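May, workshop notes, 7 a.m.

Dye day went so well! The Kindenent wool took the weld at a 3% alum mordant far better than the Varow did — real yellow, even right through the skein. I held the pot just under a simmer for 18 minutes, then let it cool on its own.

Next: overdye half in the indigo vat and see what greens we get. Weigh out 400 g first. Stevens has more weld if we run short, and I'd love to try their madder too.

Vat pH was a bit over 9 this morning. Leave it alone until lunch!
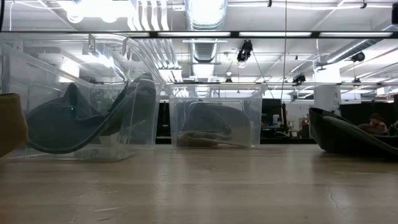
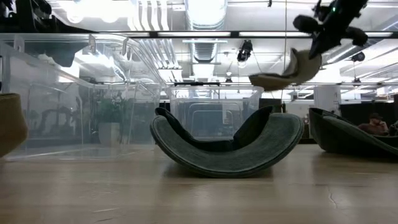
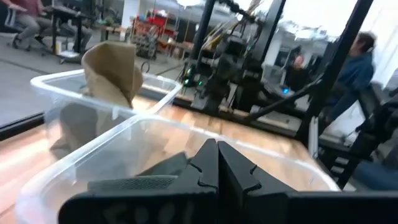
Clear bins in the first and last, curved green felt in the middle one.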